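## 2. Plan the bedroom kit before you order

I blew my first budget on the arms alone, so do this part slowly!

1. Set your ceiling. Mine was $3000 for the extras, and the Lummont quote ate $623 of it (grippers only, ouch).
2. Price spares in pairs. I keep 2 sets of finger pads.
3. Add the cheap stuff: a round bin, black liners, masking tape, clear tape for hanging a bag on the wall.

**Note:** Hülya Kocabaş at Bozkurt told me to allow 6 weeks for delivery, and she was right.
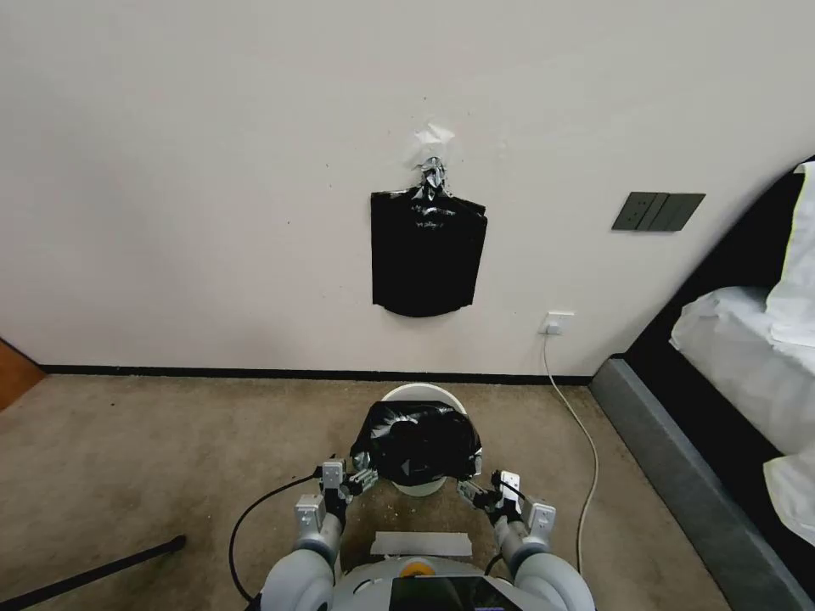
*Reading time: 1 min*

4. Measure with both arms on the bin, one gripper each side, and leave room for the bed before you choose a base.

**Caution:** cables run across the carpet, so put cable covers on the list too. I forgot mine until May.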